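Where Do Old Computers Go? A Repair and Reuse Survey of Serkuvport
Student project report
Yee-man Tam and Cheng-en Siu
2022-02-24
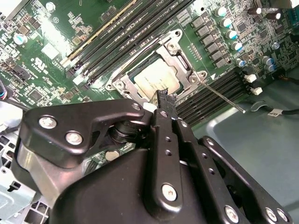 We started this project with a closet. Cheng-en's family had three old desktops in theirs, and Yee-man's had one under a bed with a fan on top of it. All of them had been replaced years ago, and all of them were still at home. When we asked our classmates, almost everyone had a story like that, and we got really curious. Why do people keep computers they don't use? And if they do get rid of one, where does it end up?

Our teacher told us to pick a question we could answer on foot, so we stuck to our own town. The question we settled on was: what do households in Serkuvport do with a desktop or laptop once they stop using it, and what would get them to pass it on sooner?

How we did it

We wrote a one-page survey and handed it out in January at the library, the ferry terminal and the school's open evening. We printed 600 copies, which in hindsight was wildly optimistic (we still have a box of them, and they make great scratch paper). In the end 41 households filled one in completely. We threw out the ones where only the first side was answered, because the questions on the back were the ones we cared about most.

The survey had 16 questions. Most were check boxes, but the last one was an open line: "What is the oldest computer in your home, and why do you still have it?" That turned out to be our favorite part of the whole project. People wrote in the margins and onto the back. One person drew a picture of theirs!

We also did 2 longer interviews. The first was at Tistach, the repair shop on the hill road, and the second was at the Chu building, where the town runs its drop-off room for electronics. Both let us stay much longer than we had asked for.

What people told us

The most common reason for keeping an old computer was photos. People weren't sure whether everything had been copied off, and they didn't want to find out the hard way. Several wrote some version of "I'll get to it one weekend." One woman told us her late husband's tax files were on a machine that she hadn't switched on since he died, and she wasn't ready to decide about it. We had not thought about that kind of reason at all when we wrote our check boxes, and we wish we had left more room for it.

The second reason was privacy. People had heard that deleting a file doesn't really remove it and that somebody could get it back. They're right about that in many cases, because deleting often just tells the computer that the space can be used again. But hardly anyone who mentioned it knew what to do instead. A few had taken the drive out and kept only that, and one person had gone at his with a hammer in the driveway.

The third reason surprised us: people thought their computer was still worth money. They remembered what they had paid for it and felt silly giving it away. At Tistach we learned that most desktops that age bring in very little when sold whole. The memory and the power supply can be worth pulling out, and a plain case in good condition is always handy, but the value drops every year it sits there. So the waiting itself costs people something, even if it doesn't feel that way.

What can be saved

This was where we got most excited. We had assumed that an old computer was either working or broken, and it's much more mixed than that. At Tistach they open the case first and look before plugging anything in. Swollen capacitors, rust near the battery, or a burnt smell around the power supply all tell them something. After that they clean out the dust, reseat the memory and try a known good power supply. A lot of "dead" computers come back at that stage!

If the main board has failed, the rest is sorted into parts. Fans, cables, drives and memory are tested and put on a shelf with a date. The boards themselves go into a separate bin, since they contain copper and small amounts of gold and have to be processed somewhere with the right equipment. Nobody does that part in Serkuvport. The bin gets collected and taken out of town, and we couldn't follow it any further than the truck, which bugged us both.

A machine that can be saved usually gets a solid state drive and a lighter operating system. Yee-man's under-the-bed computer was our test case. It took us an afternoon, plus a second afternoon after we plugged the front panel connector in the wrong way around and thought we had killed it. It now starts up quickly enough for homework and video calls, and her little brother has claimed it.

The spreadsheet part

We put all of the answers into Clusteo, the sorting tool our school has a license for. It groups answers that look alike, and we used it for the open line at the end. It did pretty well with the photo and privacy answers. It put "sentimental" and "too heavy to carry downstairs" in the same group, so we went back and sorted that pile by hand on the kitchen floor. If another group uses it, leave time for checking.

What we would do next

We think a wiping day would help the most. People could bring their computer in, watch their files being copied to a drive they take home, and then watch the old drive being erased. Watching seems to matter. Almost everyone we talked to said they would trust it more if it happened in front of them. The Chu building has tables and enough outlets, and the staff there said they would be open to trying it if someone else handles the sign-up.

We would also like the drop-off room to have a sign saying which things can be reused and which go straight to recycling. Right now everything goes in through the same door, and good laptops can end up underneath a microwave.

Problems with our survey

Our sample is small, and it leans toward people who like libraries and people who had time to kill before a boat. We didn't ask about phones or tablets, and plenty of people complained about that. Question 9 was confusing: "How long did you use it?" could mean how many years or how many hours a day, and we got both kinds of answers. We left it out of the results.

Thank you to everyone who filled in a form, and to Tistach for the loan of the power supply, which we have returned. Blank copies of the survey are in the box by the science room door for any group that wants to reuse it. Please fix question 9 first.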